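Call for participants: can two arms do the small jobs behind a café counter?

Jotport is looking for 15 people with counter or kitchen experience to take part in a study at our Sturkbridge site. Participants operate a pair of robot arms remotely and attempt short chores: fitting lids, putting straws in cups, folding cloths, stacking saucers. Each attempt is timed and scored against the same chore done by hand.

The straw task uses a black takeaway cup with a sip lid and a thin translucent straw, laid out on a white table between the two grippers.

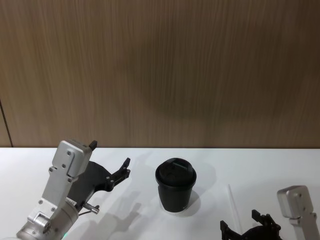
What you will do

Attend 9 sessions of two hours, including one training session. Log every dropped or crushed item on the Mastov form. Comment on which chores you would hand over in a working shop and which you would not.

Requirements

Aged 18 or over. At least six months in paid café, canteen or shop work. Steady use of both hands. No programming knowledge needed.

Payment and dates

Participants are paid 11 pounds an hour, plus local bus fares. Sessions run until November. Apply through the Paredes study page by June 14, 2022.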